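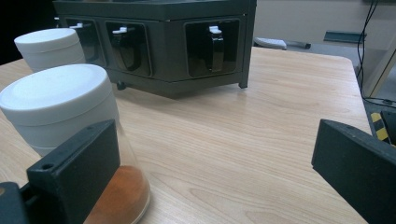

Lidded containers and the hexagonal rack, seen from the hand-held gripper.

Vullia student robotics project: call for participants

The Vullia project is looking for 14 people to join its kitchen tasks group at the Drandeneck site. The group teaches a robot arm to tidy and handle things found in a kitchen: jars, lids, racks and dispensers. You do the task yourself with a hand-held gripper, and the recordings are used to train the arm.

We have 1,679 usable recordings so far. The spice table is the current job and needs the most hands.

What you would do
Attend one two-hour session a week until the end of April. Set out the table from a written plan, carry out the task with the gripper, and note any run that went wrong — dropped lids count. Later on you can move to the software side, where the Hender group sorts the recordings and tests the arm.

Who can apply
Any student aged 16 or over. You don't need to have built a robot or written code. You do need to be able to stand at a table for most of a session and repeat the same task with care. Left-handed people are very welcome, as nearly all our runs so far are right-handed.

Please tell us if you have a spice allergy. Some jars hold fine powder and the lids come off.

Places are unpaid. Travel within Drandeneck is paid back on receipt, up to 100 in local bus fares per person.

How to apply
Fill in the short form at the Sandhu building front desk or on the project page by 15 Oct 2025. Say which afternoons you are free — evenings are full. We reply to everyone within a week.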